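Irnance shares a new training result from the Vomano project

Last updated: January

Hi, I'm Yesenia Arellano, and I get to write the fun announcements at Irnance! Our Vomano group has a result on crumpled packaging, the stuff that never keeps one shape long enough for a robot to learn it the easy way.
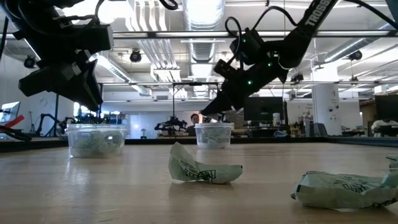 Vomano trains a two-arm setup on short corrections (a person steps in mid-grasp, nudges, lets go) in place of full start-to-finish demos. Wrappers are a mean test. With clear bins like these two, the policy has to find the rim through see-through plastic, and the pale green film inside is every bit as crinkly as the pieces still on the table. After 30 hours of corrections, failed grasps dropped by 18 percent against our old method, same arms, same lighting.

"I wanted the boring fix to work, and it did," says Geum-ok Baek, who leads the study. She's already asking for stiffer film, so that's next. We'll post the write-up once Shafiq Siddiqui finishes the plots.

Contact: Yesenia Arellano, Irnance press desk | © Irnance | Back to top

Recent items
Eltard grasp planner, version 2
Eliécer Huanca joins the Ochoa team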